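Sorting Dry Goods by Bin: A Working Method for Small Containers

The average spice collection fails at retrieval. The contents are usually fine, the lids close, and the cook still spends part of every meal turning jars to read them. Ivan Bilyk, who lays out storage for small catering kitchens under the name Sastia, treats the matter as a sorting exercise with a fixed surface, a fixed set of bins and a short list of rules.

The surface comes first. Bilyk works on a plain, single-color top and clears it of everything that does not belong to the job. A matte finish is preferred. Gloss throws back the ceiling lights and makes small print hard to read, which matters when half the labels are set in type the height of a peppercorn. Scratches are of no consequence.

Containers are then pulled out and stood along the far side, lids on. No sorting happens at this stage. The row shows what sizes are present, and the sizes decide the bins. Tall jars with wide lids set the minimum height of a bin wall: a wall lower than half the jar lets it tip when the bin is pulled forward. Flat tins set the minimum length. Bags are left until last and clipped, as they will take the shape of whatever space remains.

For bins, Bilyk uses rectangular plastic in strong, unlike colors. Low and wide is the working shape. A cut-out handle in the long side is useful on a shelf above shoulder height and makes little difference on a counter. Rounded corners cost some capacity, since square tins will not sit flush in them, but they are easier to wipe out.

Four bins are enough for most households. The usual arrangement is a two-by-two block with the rims close together, placed toward the back of the surface so the front stays clear for handling. Ground spices go in one, whole seeds and granular seasonings in the second, baking supplies in the third. The fourth takes whatever is waiting for a decision. Bilyk empties it in June and again before the winter holidays.

Color assignment is arbitrary but must be kept. At the Derkach kitchen, where the stock list ran to 2,851 entries across all stores, the staff changed the color code 2 times in one season and lost track of the cumin on both occasions. The list has since been cut to 87 dry items.

Orest Moroz, who runs the Prumumus cooking school in Mevberg, disagrees on one point. He sorts by container shape before contents: cylinders together, blocks and boxes together, anything small enough to be knocked over kept apart. His argument is packing density. Round containers leave gaps between them wherever they stand, and mixing them with square ones spreads the gaps through every bin. Bilyk accepts the geometry and objects to the result, which puts cinnamon beside baking soda – a fair objection in a home kitchen, less so in a school where pupils fetch from a written list.

Labels are the remaining variable. Factory labels face forward. Decanted goods get a small sticker near the top of the jar, where the bin wall will not hide it. Moroz adds the date of filling on the base. Clear jars are worth the extra cost for ground spices, where a change in color is easy to spot, and dark ones suit anything stored near a window.

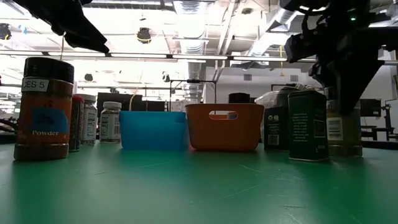
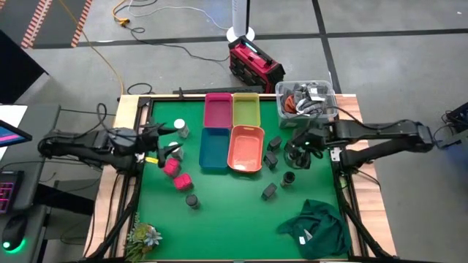
Jars and tins beside the blue and orange baskets (first photo); four bins set two by two (second photo).

Contact the editors | Copyright, all rights reserved | Back to top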